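4. Condition of flexible packages at the point of handling

4.1 Material and sampling

The packages considered in this section were taken from the mixed stock held at the Mamance site. They were drawn over 13 working shifts in February, and the sample was closed when it reached 1,000 items. Boxes, tubes and rigid trays were set aside and are treated in Section 5. What remained were bags, sleeves and wrapped packs made from plastic film, which the stock list kept at the site groups under one heading whatever their size or contents.

That single heading proved too broad for our purpose. A bag with a dull, foil-like surface and a bag made from clear film may have the same outer measurements and weigh the same, yet they behave differently when lifted, laid down or pressed against one another. We therefore sorted the items again by the look of the surface, using three classes: clear, where the contents or the layer behind can be seen; white or coloured, where they mostly cannot; and metallic, where the surface throws back a large part of the light that falls on it. The sorting was done by eye. We did not test the make-up of the film, and the word "metallic" is used throughout for appearance only.

Items made up of more than one layer were entered under the class of the layer that took up most of the visible surface, with a note of the second. This rule was agreed after the first shift, during which two members of the team had entered the same kind of pack in different ways. The entries from that shift were gone through again and corrected before any of the results below were drawn up.

4.2 Creasing

Creasing was recorded on the Zinditz scale, which runs from flat (grade 0) to crumpled (grade 4). The scale was first drawn up for paper sacks and needed some change before it could be used for film. Paper keeps a fold where it was made. Film tends to spread a fold across a wider area, so that one sharp bend is often joined by many small ones with no clear direction. Grades 3 and 4 were hard to tell apart for this reason, and in the tables they are given together.

Metallic bags reached the upper grades more often than either of the other classes. They also showed the greatest variety within a single item. It was common for one part of a bag to lie in a long, even fold while another part was bunched into a thick cluster of small creases, as in Figure 4.

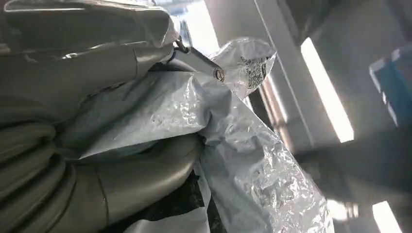 Figure 4. Silvery-white plastic bag with heavy creasing; small block of dark print on bunched clear plastic, upper part of the view.

Two features of the figure are of interest for the discussion that follows. The first is the difference in brightness across a surface of one and the same colour. The creases give small patches of pale grey shadow next to patches of strong reflection, and the strongest of these are found where the material is most tightly gathered. The second is the state of the print on the clear plastic. The creases have pulled it out of shape, and characters of that size can no longer be read in the view shown.

It should be noted that a high grade does not mean that a package is damaged. A bag may be crumpled from end to end and still be sound, closed and fit to be sent on. In the guidance in use at Mamance the two matters had been run together, and staff were asked to put aside anything that looked "in poor order". We found that this wording led to sound metallic bags being put aside more readily than clear ones. The wording has since been changed at our request, and the new text asks separately about holes, open seams and the state of the print.

4.3 Print and marks

Printed matter on film packages falls into two groups, and these need to be kept apart. Identifying print consists of rows of small characters, often with a bar code beside them, and has to be read in full to be of any use. Marks of recognition are larger and simpler: a stripe, a disc, a block of colour, a maker's device. A mark of recognition does its work even when part of it is hidden or bent out of line.

For identifying print, legibility fell sharply between grades 2 and 3. Below that point most codes could be read at the first attempt. Above it, readers had to turn the package, or smooth the film by hand, and in a share of cases neither was enough. The time allowed for one reading was 30 seconds, after which the item was entered as unread. This limit was taken from the working practice of the site and was not changed during the study.

Where the print is placed mattered at least as much as its size. Print close to a corner, a tie or a gathered end was the most likely to be lost, as these are the parts of a bag that bunch first. Print in the middle of a broad face fared better, provided the bag was reasonably full. A half-empty bag offers no firm ground behind the film, and the face sinks and folds under its own weight. We were not able to control for how full the bags were, and readers should bear this in mind when comparing the classes.

Marks of recognition held up well at every grade. A plain shape in a strong colour on a white ground could be picked out on crumpled packages from a working distance, and a stripe was still seen as a stripe when it crossed several folds.

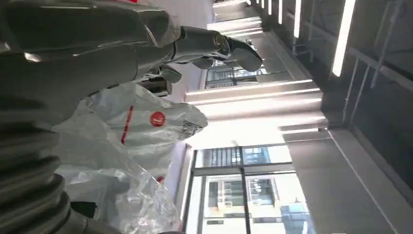 Fine detail inside such a mark was lost much sooner than its outline. Readers who were asked to name the maker from the mark alone did so with confidence when they already knew the device, and seldom when they did not. It follows that a coloured mark can help staff to find a package among others, but that it cannot stand in for the identifying print. Gendico, the labelling scheme followed by most of the senders who use the site, treats the two as alternatives in its notes for small packs. On the evidence collected here we would advise against this.

4.4 Light

All readings were made under the ordinary ceiling lighting of the building. No lamps were added, and none were switched off. This choice was made so that the results would apply to the conditions in which the work is done, and it brings with it a certain unevenness that we were not able to remove.

Glossy and metallic films suffer under this kind of lighting in a way that matt paper does not. Each crease acts as a small curved mirror, and a row of bright lamps gives a row of bright points or lines along it. Where one of these falls across a bar code the dark bars are washed out. Turning the package by a small angle will often move the bright line away, and this was the first thing that practised staff did, usually without remark. Newer staff more often brought the package closer to the eye, which seldom helped.

Clear outer wrapping added a further layer of reflection above the print. In 11 of the items entered as unread, the print could be read at once when the outer wrapping was drawn flat by hand, which suggests that the print itself was sound and that the wrapping was at fault. The number is small and we attach no great weight to it. It does, however, agree with what Overgaard reported for wrapped textile packs, where a loose outer layer gave more trouble than a poor label.

4.5 Limits of the present sample

The sample was drawn at one site and in one month. Stock changes with the season, and senders change their film without notice, so that the shares given for each class should not be carried over to other places. Items that arrived on a Monday had as a rule been held over the weekend beneath other goods, and their creasing may reflect this more than anything done to them in handling. They have been kept in the sample and are shown separately in the tables.

The grade was also given for the package as a whole. As Figure 4 shows, a single bag can hold two quite different kinds of fold side by side, and an overall grade says little about the small area where the print happens to lie. A grade for the printed area alone would have been more useful. We have adopted this for the second round of readings, the results of which are given in Section 6.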